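The Checked Blanket
Updated in September, by Ezequiel Tejada

A checked blanket is a bed or lap covering whose pattern is made of squares, formed by bands of color running lengthwise and crosswise through the cloth. It is one of the oldest and friendliest patterns a weaver can make, and there are few households that haven't had one folded over the back of a chair at some time or other.

The simplest check uses two colors, set up in equal bands on the loom and then woven in the same order. Where a band meets its own color the square comes out solid, and where it meets the other one the two blend into a softer, in-between shade. Add a third color and the cloth gets livelier, though many weavers like to keep one of the three pale so the eye has somewhere to rest. Large squares suit a bed, where the whole pattern can be spread out and enjoyed, while small ones look better on a shawl or a baby's wrap.

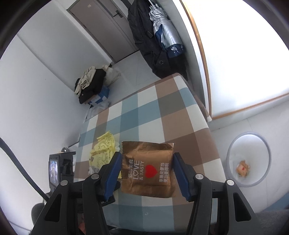
Is a check the same thing as a plaid?
The two words overlap a good deal in everyday speech, but a check usually means plain, even squares, and a plaid has bands of different widths that cross in a more complicated repeat.

Wool was the usual fiber for a long time, and it is still loved for its warmth and for the way it shrugs off a little damp. Cotton is cooler and easier to wash. Printed checks, in which the pattern is laid onto finished cloth, can often be told from woven ones by turning over a corner, as the color tends to be fainter on the back (a trick my grandmother taught me, and I still do it in shops!).

Iñaki Pacheco, who wove for many years at the small Merkard mill, kept a pattern book of 426 checks, each with a snippet of cloth pinned beside the thread count. His favorite was a plain brown and cream with 300 threads to the repeat, and he wove it again and again for neighbors and newlyweds.

Washing is best done in cool water with a mild soap. A wool blanket should be dried flat, with the squares gently pulled straight while the cloth is still damp.

Contact the editors | © Ovitz Home Encyclopedia | Back to top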